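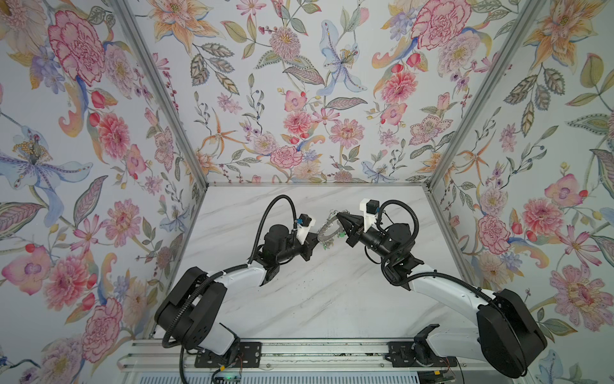 Posted by Yasmine Abou Zeid, Equipment Planning, Genik
2019-04-14

Equipment Planner, Robot Cells (fixed term, Ulldale)

Genik is hiring a planner to prepare the purchasing program for its two-arm tabletop cells. Current work is fine handling of small flexible items, such as beaded chain held between two grippers. The next budget period begins in August.

The planner will:

- write specifications for arms, grippers, wrist cameras, aluminium rail and enclosure panels
- obtain and compare quotes, including freight, duty and spares
- keep the cost model for the Makham line, currently planned at 15 cells
- set stock levels for wear parts, mainly gripper fingers and cable sheathing
- schedule deliveries against bench space and electrical capacity
- report variances over $500 to the engineering lead

Applicants need at least 3 years in technical purchasing or production engineering. They should be able to read a wiring diagram and a mechanical drawing, and to build a spreadsheet other people can follow. Experience with small servo motors is useful. Programming is not required.

The position is based at Ulldale, with up to 50 days of travel a year to the Xia site. Travel is paid at the standard company rate. Hours are flexible outside the quarterly budget review.

Send a résumé and one sample equipment budget, with prices removed if necessary, to Yasmine Abou Zeid at the Ulldale office. Shortlisted applicants will be given a parts list to cost before interview.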